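Trier les habits d'été dans une petite chambre

Septembre 2021

Chaque année je me promets de faire le tri à la fin de l'été, et chaque année je le fais en novembre, quand il n'y a plus de place pour les pulls. Cette fois j'ai commencé à temps. J'écris cet article surtout pour m'en souvenir l'année prochaine, et aussi parce que plusieurs lectrices m'ont demandé comment je m'organise dans une chambre si petite. Je vous demande pardon d'avance pour les fautes : le français est ma troisième langue, et le vocabulaire des vêtements y est plus difficile que celui des impôts.

Pour commencer, le lit

Avant de sortir un seul cintre, je prépare le lit. J'enlève la couette et je laisse seulement le drap-housse, le gris, que je tire bien sur les côtés. C'est ma table de travail. Dans une chambre où l'on passe de profil entre les meubles, il n'existe pas d'autre surface assez grande pour poser une robe à plat.

Les deux oreillers, je les empile au pied du lit. J'ai mis longtemps à comprendre que c'était leur bonne place pendant le tri. Quand ils restent du côté de la tête, je finis toujours par poser des choses dessus, ensuite tout glisse, et je recommence. Leurs taies vert sauge viennent de chez Jaidee. Je les aime beaucoup, mais la couleur est difficile à retrouver et je n'ai jamais pu acheter le drap assorti.

Le matelas est un Somier, acheté en juillet après de longues hésitations. Il est ferme, presque trop pour dormir la première semaine, mais très pratique pour plier le linge. Je ne sais pas si le vendeur serait content de cet argument.

Ce qui sort de la penderie

Je prends les vêtements un par un, avec leur cintre. Autrefois je vidais tout d'un seul coup sur le lit, comme on le conseille dans les livres, et à minuit je dormais à côté d'une montagne. Maintenant, une pièce à la fois : je la pose, je la regarde des deux côtés, je vérifie les coutures et les aisselles (pardon, mais c'est là que l'on voit la vérité d'un vêtement), puis je décide.

Les choses de couleur vive sont celles qui me demandent le plus de temps. Le noir et le gris, je les garde sans réfléchir, peut-être à tort. Mais le jaune ! On l'achète un jour de soleil, on le porte trois fois, et le reste de l'année il nous regarde depuis la tringle. 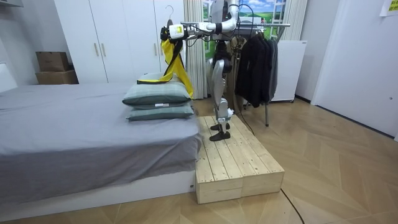 Trois destinations

Je fais toujours trois groupes. Le premier retourne sur le portant, au fond de la chambre : ce sont les habits que je peux encore mettre en septembre, avec un gilet. Le deuxième va dans la grande armoire blanche, en haut, jusqu'au printemps. Le troisième part de la maison.

Pour le deuxième groupe, je lave tout avant de ranger, même ce qui semble propre. Une tache de crème solaire que l'on ne voit pas maintenant sera bien jaune au mois d'avril. Je plie en rectangles et je mets dans des housses en coton Tiletti. Elles ferment mal dans les coins, je dois le dire, mais le tissu respire et je n'ai pas eu de mites depuis que je les utilise. Les housses en plastique, je les ai abandonnées : l'odeur restait dans le lin pendant des semaines.

Pour le troisième groupe, je m'impose une règle un peu sévère. Le sac est fermé le soir même et posé devant la porte d'entrée. Si je le laisse dans la chambre, j'y reprends une jupe ou un foulard pendant la nuit, je me connais bien.

Les cintres

J'ai fait aussi le tri des cintres, ce que je n'avais jamais fait. Je garde les modèles fins en métal, parce qu'ils prennent peu de place sur la tringle. Leur défaut est connu : les bretelles glissent. Ma solution est un élastique enroulé à chaque bout. Ce n'est pas beau, mais cela tient. Pour les manteaux, j'ai commandé des Cendex plus larges et j'attends encore la livraison, alors je ne peux pas donner mon avis.

Ce que je n'ai pas encore résolu

Les chaussures. Le sol en chevrons est ce que je préfère dans cette chambre et je n'ai pas envie de le cacher sous des boîtes. On m'a conseillé les tiroirs plats sous le lit, mais je n'aime pas l'idée de me mettre à genoux chaque matin. Si vous avez une autre méthode pour une petite surface, je la lirai avec plaisir dans les commentaires.

Il me reste aussi les maillots de bain, qui sèchent encore dans la salle de bains. Je les rangerai quand je serai certaine que l'été est fini.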